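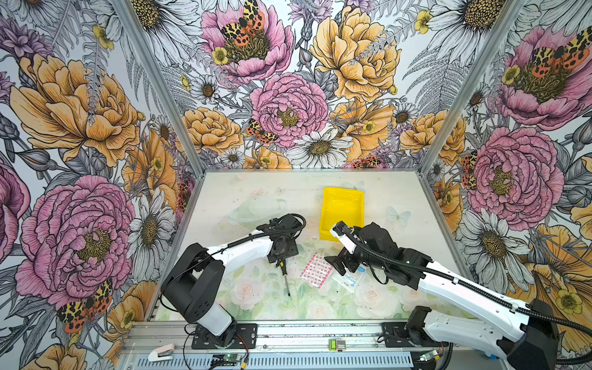
Progress Report on the Household Kits Project

To: Vasanthi Naidu, Grants Office, Cernent
From: Yabsira Berhe, Skiria
Date: 5th April

1. Where the work stands

By the end of this reporting period we have packed 819 of the 1000 household kits which are promised in the grant agreement. The remaining kits will be packed in the next period, and at present I do not see a reason to ask for an extension. All kits that passed the final check are on the shelves in the Seixas store room, except the first delivery, which is already with the housing offices.

As you know from the proposal, each kit has two parts. The first part is for small injuries at home and contains adhesive bandages, surgical tape, gauze and a pair of blunt scissors. The second part is for small repairs, with a screwdriver, a tape measure, picture hooks and a bag of mixed screws. Both parts go in one box with a printed card. The card has the emergency numbers on one side and the list of contents on the other side.

2. Changes at the packing table

In the first weeks we put everything directly on the table and took from there. It was not a good method. Small white packages are hard to find on a pale surface, and the sheets of bandages slid under other things. In February we changed to yellow plastic trays with raised sides. One tray is one kit. It starts empty at the left end of the table, it is filled in the order of the card, and it is closed into a box only when a second person has read the card aloud against it.
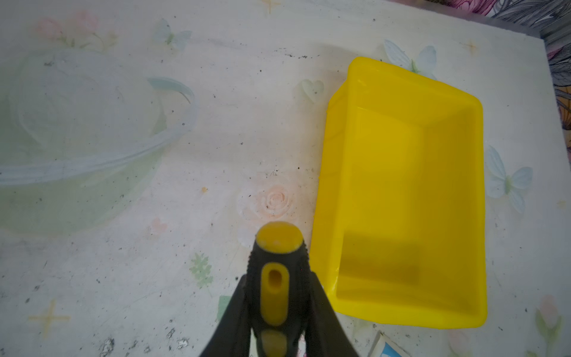 The color was my colleague's choice and I was at first not convinced - I wanted white trays, which were cheaper. But against strong yellow the person who checks sees quickly what is still missing, and white packages do not disappear. Wrong kits found at the final check went down so much after this change that we stopped the third check, which took an hour of every packing session. We keep bowls for the loose small parts, such as the hooks and the screws, and these are refilled before the session and not during it.

The screwdrivers caused a separate difficulty. When they were packed loose, the tip could go through the paper of the gauze. We now pack the screwdriver last, with the tip to the long side of the box and a cardboard sleeve over it. We opened the kits from before this change and packed them again, 6 boxes in total, and replaced the gauze in two of them.

3. Supplies

Pristwood delivered the boxes and the cardboard sleeves on time. The second delivery of boxes was slightly smaller than the first one, and the lid did not close well over the tape measure. They exchanged them without cost, but we lost several days of work.

Bandages are bought in sheets, with children's patterns where we can get them. Families have told the housing offices that children accept these more easily than the plain ones. The price is a little higher, and I have moved a small amount from the line "printing" to the line "first aid materials" to cover it. The amount is under the limit for which your written approval is necessary, but I prefer to mention it here.

We still wait for the last order of gauze. If it does not arrive, we will buy the same type from the local pharmacy in Seixas, at a higher unit price. I will write to you before we do so.

4. Storage and order in the room

The packing room was the weak point in my last report, and you asked for more detail. The shelves are now labeled by content and by date of expiry, with the oldest stock at the front. Opened packages are not returned to the shelf. They stay in a marked box under the table and are used first in the next session. Yellow trays are wiped and stacked at the end of the day, and the table mat is cleared completely, so that the next group does not need to guess what belongs to a finished kit and what does not.

One point is not solved. The store room has no good place for the finished boxes when a delivery is late, and they stand then in the corridor. I have asked the building office for a second shelf unit and they answered that it is possible, without a date.

5. Plan for the next period

- Pack and check the remaining kits in 8 sessions
- Print the corrected card (the present one gives an old telephone number for the water company; a sticker covers it for now)
- Deliver to the two housing offices which have not yet received any kits
- Collect short comments from the families who have the kits from the first delivery

6. Request

I would like to use the remaining money in the transport line for refill packs of bandages and tape. Several housing offices asked for them, and the kits lose much of their use when this part is finished. A cost table is attached. If Cernent agrees, please let me know before the last delivery is planned, so that the refills can travel in the same van.

Yabsira Berhe
Project Coordinator, Skiria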